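Clearing Cans and Other Small Chores: What a Gripper Can Take Over

4 min read

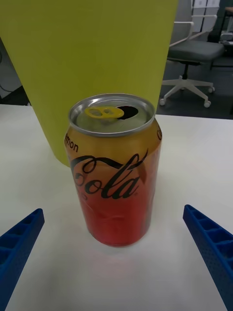 Can a robot clear the drinks cans off a table yet?

Usually, if the table is flat, the cans stand upright and somebody has set the arm up for that table. On a cluttered counter, with liquid left in the cans, a person is still faster and spills less.

The notes below apply to a small bench arm with a two-finger gripper, used at home or in a shop break area. They assume you already have the arm running and can set closing force and speed.

Grip force

A full, sealed can is stiff. Once the tab is lifted the pressure is gone and the wall gives under light force. A dented can gives sooner, and it folds along the creases it already has. Set the force for the weakest can you expect, then check that it still holds a full one. If it can't do both, run full cans as a separate job.

Soft ribbed fingers that bend around the can spread the load better than flat metal jaws. Close slowly for the last part of the travel. Stop on contact, wait a moment, then add force.

Grip height

Grip at mid-body or slightly above. Too low and a part-full can tips when the arm starts to move. Too high and the fingers ride up onto the shoulder, where the can narrows. Keep the fingers level with each other. One finger arriving early will push the can, and an empty one slides easily on a smooth top.

Opened cans

Treat every opened can as part full. Lift straight up, keep it vertical and limit the speed over the whole path to the sink. Pouring is a separate step with its own failures. We ran 60 pours at the Dresach bench and the common fault was starting the tilt before the opening was over the drain. Turning the can so the opening faces the low side takes a camera view of the lid. A bent tab can hide part of the opening from some angles, so look from above as well as from the side.

Surface and light

Glossy white tops wipe clean but reflect the can, and a simple vision program may take the reflection for part of the object. Fixes, cheapest first:

- Move the lamp so it does not shine along the top toward the camera.
- Use a matte mat under the work area.
- Put a plain panel behind the work. Pick a color your cans don't have.
- Only then retrain anything.

Bright rims cause a similar problem. Lower the exposure until the rim shows as a line and stops blooming.

Keep chairs and cables out of the arm's reach. A cable that hangs near the table edge should be clipped back before a long run.

How it compares with doing it by hand

The Ketdale shop kept a log of 863 can pickups through July. Of those, 605 went from table to bin without help. The rest needed a hand at some point, mostly for cans lying on their side or standing against another object. A person clears the same table in one trip with a tray.

The arm makes sense where cans arrive one at a time all day and no one wants to stop work for them. For a kitchen after a party, use the tray.

Other chores, same gripper

Mugs: workable by the body. Handles are still unreliable.

Paper cups: lower the force again and expect losses.

Wiping the top: fair on open areas, poor along edges and corners.

Sorting screws and small hardware: needs narrower fingertips. The Grikurex clip-on tips fit most two-finger grippers, but take them off before going back to cans.

Upkeep

Sugar dries on the fingers and changes the grip. Wipe them with warm water and a little dish soap, paying attention to pockets and textured faces where residue collects. Dry fully. Allow 15 minutes before the next run, and recheck the force setting on an empty can first.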